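Home | Notebook | Press log | Type | Stock | Contact

Workshop notebook, Clendstead
January, entry 22

Started at 8:15. Heater on in the press room, window shut. Yesterday's proofs of the first signature were still on the rack and I read them again before touching anything.

The book is Decha Boonyarit's, short poems, most of them under fourteen lines, working title Sharifi after the street. He wants it small enough for a coat pocket. We settled on the page size before the holidays and I am not reopening that, though the long-lined poem about the ferry will not fit the measure whatever I do. Two choices there: turn the lines over with an indent, or set that one poem a size down. I tried both. The smaller size looks like a footnote next to its neighbors. Turned lines it is, indent of one em and a half. Decha to confirm.

Order of poems has changed again. He sent a new list last night, with the ferry poem moved to the middle and the three winter poems split up. I had them together on facing pages and liked them that way. Wrote back to ask if he is sure. The new order puts a one-page poem on a left-hand page opposite the second half of a two-pager, and the reader will take them for one piece unless the title is heavy enough to stop the eye. Could add space above the title. Could also swap it with "Orchard, Unsold," same length, no harm done to the sequence as far as I can tell. 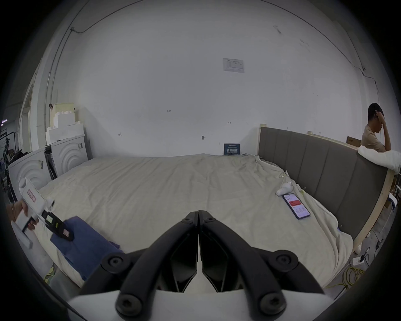
Cream sheet on the bed, gray headboard, blue towel folded at the corner.

Type: still Drutier for the text, Clanano for titles. Drutier's italic is tight around the f and I have been opening those by hand, mostly in the dedication and in the two epigraphs. Lamai Chantharasri looked at the title page and said the letterspacing on the author's name was too wide. She's right. Took it in by half and pulled another. Better. She also thinks the folios should go at the foot, centered. I have them at the outside edge and am leaving them there for now.

Fixes from the first signature proof:

- p. 5, line 3, "lightening" should be "lightning." Checked against the manuscript. It is his spelling, but he says he meant the weather.
- p. 7, stanza break lost at the foot of the page. The break falls exactly at the turn, so you can't see it. Move one line over.
- p. 9, dash too short, match the others.
- p. 12, last line has a period in the proof and none in the manuscript. Take it out. Poems in this group all end open.
- p. 14, title still in the old size.

The stanza break on 7 is the one that bothers me. Moving a line over means the next page starts with a single line, then a gap. I may drop the title on 6 by one line to push things down instead. Try it tomorrow with the tissue overlay before resetting.

10:40. Inked up. First pulls gray on the left side, so I packed behind with one sheet of tissue and it came even. Black is the stiffer one from the new can and it needed more working on the slab than the old. Cold room doesn't help. After lunch it was moving properly and the small type filled in less. Note for whoever runs the second signature: go light, and wipe the e's and a's early.

Paper count. We have 2,000 sheets of the text stock, cut and boxed, which covers the run and leaves a fair amount for spoilage. The cover stock is another matter. The warm gray we picked out has a visible grain and cracks on the fold if you go against it. Folded two samples with the grain and two across. Across is no good, even scored first. That means cutting the covers the other way out of the parent sheet and getting fewer from each. Need to work out the cost and tell Decha before he announces a price.
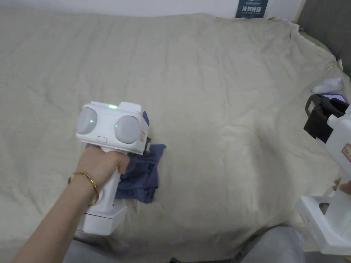 White gripper in hand, gold bangle, beige sheet.

Sewing: pamphlet stitch won't hold this many pages, so three sections through tapes, or a long stitch with the thread showing on the spine. Lamai would like the long stitch. I've made one dummy each way. The long stitch opens flatter, and for poems I think that matters – people hold a thin book in one hand. It is slower to sew, and she says she'll do most of it.

Colophon, draft: "Set in Drutier and Clanano and printed at Clendstead in January." Decha would like a line thanking his mother. Fine, but it belongs on the acknowledgments page with the magazine credits. Still waiting on the full list of those. He has sent the names of the magazines without the poem titles.

3:50. Stopped, washed the rollers, put the forme under its cover. Type for pages 17 to 20 is tied up on the second galley. Please don't slide it, the string on the left page is old.

To do: reset 7 and 9, ask about the ferry poem, more tissue, new string.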